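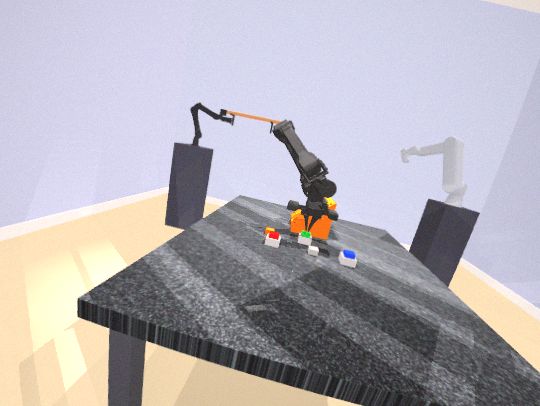 Dark speckled top, lighter bands running on the diagonal.

Stone counters are back, or they never left, depends who you ask in Trorkent. Walk down any block of older houses in October and there's a slab leaning in a driveway. Black, charcoal, gray. Kitchens mostly. A few bathrooms.

Price first. A mid-size kitchen at Favureo, the yard out by the rail line, starts at 900 dollars for a remnant. That's the leftover end of someone else's job. Full slabs run over 1,000 and climb fast once there's a sink cutout, a curved corner, a long haul up the stairs. Ask for the remnant pile. They don't always offer.

Then the pattern question. Small speckle hides crumbs, coffee rings, all of it. Big veins look great in the showroom and then the seam lands right in the middle of one and you see it every morning for teh rest of your life. Bring a photo of your cabinets. Bring a drawer front if it comes off easy.

Edges – people skip this. A thick square edge reads modern, chips easier at the corners. Rounded is kinder to hips and to kids. Plosis, the smaller shop on Phillips Street, will cut 2 sample edges free so you can run a hand over both.

Sealing. Depends on the stone. Drip some water on it, wait, see if it darkens. If it does, seal it. Takes an evening, smells for a while, open a window.

And measure the doorway befor you sign anything. One house on our list waited 9 days for a slab that had to go back and get cut in half.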